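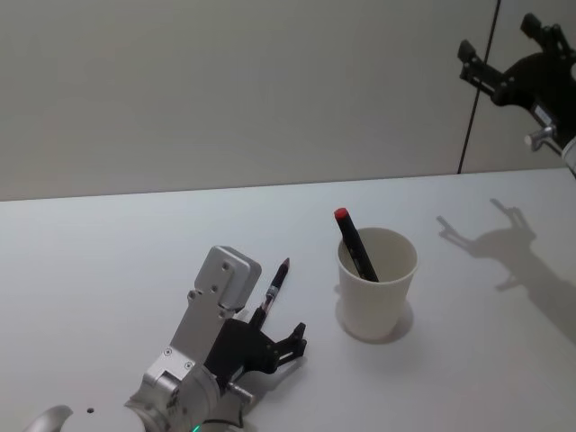
4. Setting up the label printer

Read this whole section before you plug anything in. The quick-start card in the box says setup takes two minutes. It does not. Give yourself most of a morning, and don't start at four in the afternoon with a shipment waiting.

This section covers the Clikus desktop label printer with the Prerkix print software, on the computer you normally use for shipping. If you bought the Rees cutter attachment, leave it in its bag until you have finished 4.4.

4.1 Before you start

1. Check the firmware number on the sticker under the printer. You want 421 or higher. With anything lower, go to section 9 first and come back.

2. Put the printer on a hard, level surface with a hand's width of space behind it. The sales sheet says it can stand "anywhere". On a shelf that wobbles, the labels drift sideways, and you will spend an hour blaming the software.

3. Take the orange foam block out from under the print head. Lift the lid all the way to see it. The card leaves this step out.

CAUTION: Do not switch the printer on with the foam in place. The head gets hot and the foam melts onto it.

4.2 Loading the roll

1. Press both green tabs and lift the lid until it clicks.

2. Slide the roll onto the spindle with the labels coming off the top, printable side up.

3. Push the guides in until they just touch the roll. Tight guides cause more jams than loose ones, whatever the diagram inside the lid suggests.

4. Pull the first labels past the tear bar, close the lid and press FEED once. One blank label should come out and stop at its edge.

NOTE: A full roll is sold as 1000 labels. You lose several at the start and a few more each time you calibrate, so don't plan a run of exactly 1000 on one roll.

NOTE: The low-roll warning is a guess. The printer counts feeds and assumes you started with a full roll. If you swap in a part-used one, the warning means nothing. Write what's left on the inside of the core with a marker when you take a roll off.

4.3 Installing the software

1. Install Prerkix before you connect the USB cable. If you connect first, the computer picks a general driver of its own and holds on to it. Section 9.3 explains how to remove that.

2. When the installer offers "Smart Setup", choose "Manual". Smart Setup picks a paper size from your region, and I have yet to see it pick the one that was on the spindle.

3. Uncheck "Improve my experience". I could find no improvement with it on, and startup was slower.

4. Connect the cable and switch the printer on. Wait for a steady green light. Blinking green means it is still thinking. Blinking amber means the lid isn't shut, even when it looks shut.

5. In the port list, choose the entry that ends in 1765. The other one is the printer's storage, and jobs sent there vanish without an error message.
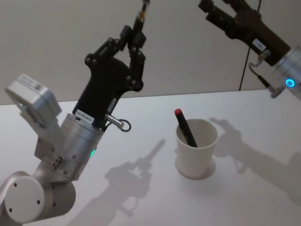 4.4 Calibrating

The printer finds the gap between labels with a small sensor under the roll. It is supposed to do this by itself. Do it by hand the first time.

1. Hold FEED until the light blinks twice, then let go.

2. Let the printer run out a short strip. Don't pull on it.

3. Print the test label from Tools > Test. The border should be the same width on all four sides.

4. If the top border is thinner than the bottom, change "Top offset" by one step and print again. Change one setting at a time.

5. If the print is faint, raise "Darkness" by one step. The top setting makes barcodes harder to scan, because the bars spread into each other.

CAUTION: "Auto-correct" on the same page overwrites your offsets without asking. Write your numbers down before you go near it.

4.5 Wireless printing

I can't recommend this yet. It works for a while, then the printer drops off the network and has to be switched off and on. If you need it anyway:

1. Finish 4.1 to 4.4 over the cable first.

2. Open Settings > Network and type in the network name. The search button misses some networks.

3. Print one label and scan it before you unplug the cable.

NOTE: The Flindivico phone app will find the printer, but it ignores your offsets and prints with its own. Use it for plain address labels or leave it alone.

Shih-chieh Chien keeps the list of known faults for this model. Send new ones in with the firmware number and a printed test label. "It doesn't work" will be sent back to you.

Go on to section 5 if you have the cutter. Otherwise, skip to section 6, Label templates.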